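Open day talk, Lanton site
Speaker notes, 10/03/2025

Slide 1. Hello
Say who I am, thank Kourosh Nazari for having us. Ask who has sewn on a button this week. Wait for hands!

Slide 2. Stitching with two arms
Leave this one up for a bit, it's my favourite. The right arm has the curved needle in its jaws, right over the cut, with the dark thread looping off to the left. The left one is a grasper, jaws slightly open, just above the tissue. Point out the little teeth on the tips.
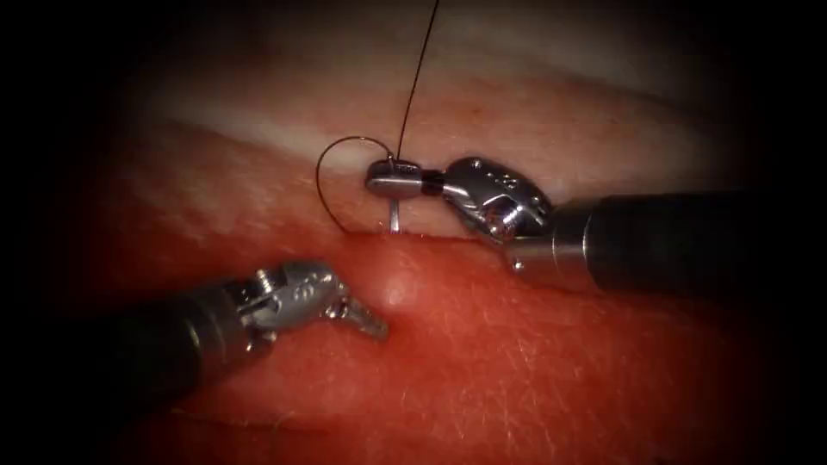
Slide 3. Your turn at the console
Abbas Tabrizi runs the practice console in the Seltine room, 3 people at a time. Foam pads and thick thread, so go wild. I needed about 200 goes before my knots looked decent, and I loved every one (tell the knot story if there's time). Questions, then walk them over.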